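Jokarbridge College
Writing Center and Essay Archive
Safety and Condition Inspection: Checklist with Comments

Date of inspection: 1 Mar 2021
Inspected by: Sanaa Kettani, Safety Office
Accompanied by: Houshang Mirzaei, Head of the Writing Center
Copy to: Fadwa Ashour, Office of the Dean of Humanities
Previous inspection: January of last year
Rooms covered: Reading room, tutoring rooms A and B, essay archive, staff office, connecting hallway

Ratings used
S: Satisfactory
R: Repair or correction required
M: Monitor at next inspection
N/A: Not applicable

Part 1. Exits and hallway

1.1 Exit doors open fully and without a key from the inside. S
1.2 Exit signs lit. S
1.3 Hallway clear to its full width. R
Comment: A book return cart was parked against the wall outside tutoring room B. The same finding was recorded at the previous inspection. The cart is to be kept in the alcove beside the staff office at all times when it is not being loaded. Mr. Mirzaei undertook to instruct the evening tutors in writing.
1.4 Evacuation map posted and current. R
Comment: The map in the reading room still shows tutoring room B as a storage closet. The map by the archive door is correct. A replacement has been requested from the print shop.
1.5 Door closers working. M
Comment: The closer on the reading room door is slow but latches.

Part 2. Reading room

2.1 Shelving fixed to the wall. S
2.2 Shelves not loaded beyond the marked limit. R
Comment: The top shelf in the American fiction bay holds bound class sets in two rows, one behind the other. The rear row is to be moved to the lower shelves. Class sets of novels assigned every year should be stored between knee and shoulder height, as students take these down themselves.
2.3 Step stools in good condition. S
Comment: One stool has been replaced. The old one is still in the staff office with a note on it and should be removed.
2.4 Floor covering free of trip hazards. M
Comment: The carpet seam near the drama shelves has begun to lift at one end. It does not yet need repair.
2.5 Seating in good condition. S
2.6 Posted occupancy limit visible from the entrance. S
2.7 Lighting adequate for reading at all desks. R
Comment: Two desks under the north windows have no working lamp. Students reported this to the front desk in January and a work order was opened, but the order was closed without the lamps having been changed. A new order has been entered and will be followed by this office until complete.

Part 3. Tutoring rooms A and B

3.1 Door windows uncovered. R
Comment: The window in the door of room A was covered on the inside by a poster listing the deadlines for the case study essay. College rules require that anyone passing in the hallway be able to see into a room used for individual tutoring. The poster was taken down during the inspection. It may be displayed on the side wall.
3.2 Furniture arranged so that both tutor and student can reach the door. S
3.3 Outlets and cover plates undamaged. S
3.4 Extension cords. R
Comment: An extension cord in room B is in permanent use for the shared computer. Extension cords are permitted for temporary use only. The desk should be moved to the wall with the outlets. If this is not practical, a request for an added outlet should be sent to Facilities.
3.5 Heating controls working. S
3.6 Posted notices current. M
Comment: The notice on the use of outside essay services gives the wording of the former policy. The current wording was sent to all departments by Ms. Ashour. While this is not a safety item, the inspector was asked to record it.

Comment on room B as a whole: The room is used by more students than room A because it is nearer the entrance. Wear to the chairs and door handle is greater as a result. Mr. Mirzaei asked whether the two rooms could be assigned in turn by the Hukari booking system in place of the present practice, under which students choose their own room. This office has no objection and would regard it as an improvement. 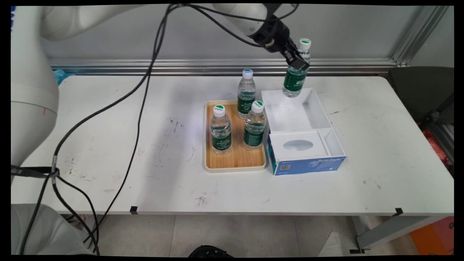

Any change to the booking practice should be made between terms, and the sign-in sheets should be kept in their present form until then. In an evacuation the sign-in sheets are the only record of who is in the tutoring rooms, and an incomplete sheet causes delay at the assembly point. The sheets for the past month were reviewed. Most entries gave a time of arrival, but many had no time of departure. Tutors are to enter the departure time themselves at the end of each session.

Part 4. Essay archive

4.1 Archive door locked when unattended. S
4.2 Key log complete. R
Comment: Key 2 was signed out by Shaimaa Lahlou for the spring prize reading and signed back in the same afternoon. The entry that follows has no name. All entries must carry a printed name and a signature.
4.3 Boxes stored off the floor. R
Comment: The prize essays and the bound honors papers are shelved correctly. Several boxes of examination essays awaiting review stand on the floor beneath the pipe run. A leak at that point would damage them, and they also narrow the aisle. They should be shelved or sent to off-site storage.
4.4 Box count agrees with the register. R
Comment: The register lists 554 folders in the literature series. The archive assistant, Sanaa Bouazza, has checked 147 of these against the shelves and found no losses. The remainder have not been checked. A full count is to be finished before the next inspection. The whole register, including the history and education series, runs to 1,767 entries, and it is accepted that the other series will take longer.
4.5 Student names covered on essays used as teaching samples. S
Comment: Samples in the Flukton binder (comparative essays on first novels) were checked by opening the binder at several places. Names and student numbers had been removed throughout the pages seen.
4.6 Mobile shelving brake holds. S
Comment: The handwheel on the Kofler unit is stiff. The brake holds when tested. Users should be reminded to look into the aisle before turning the wheel.
4.7 No food or drink in the archive. S
4.8 Humidity reading taken and logged. M
Comment: Readings are taken but not at the same time of day, so they cannot be compared with one another.

Part 5. Staff office

5.1 Fire extinguisher in place and tagged. S
5.2 First aid kit complete. R
Comment: Adhesive bandages are used up and the burn dressing has passed its printed date. Supplies may be drawn from the Safety Office on request.
5.3 Paper cutter guard fitted. S
5.4 Confidential drafts stored out of sight. R
Comment: Marked student drafts were left on the counter beside the printer. These are student records and should be placed in the locking drawer at the end of each shift.
5.5 Emergency contact list posted. R
Comment: The list names a former assistant head. It should be replaced with one showing Mr. Mirzaei and Ms. Bouazza.
5.6 Kettle and small appliances tested. N/A
Comment: Moved to the faculty lounge.

Part 6. Actions

Hallway cart, 1.3: Writing Center, at once
Evacuation map, 1.4: Safety Office
Top shelf in American fiction bay, 2.2: Writing Center
Desk lamps, 2.7: Facilities, followed by Safety Office
Extension cord, 3.4: Writing Center, with Facilities if an outlet is needed
Key log, 4.2: Ms. Bouazza
Boxes on floor, 4.3: Ms. Bouazza
Folder count, literature series, 4.4: Ms. Bouazza
First aid kit, 5.2: Writing Center
Storage of drafts, 5.4: Writing Center
Contact list, 5.5: Writing Center

Items rated M require no action now and will be looked at again. Questions about any rating should be sent to the Safety Office in writing, giving the item number.

Signed: S. Kettani
Received for the Writing Center: H. Mirzaei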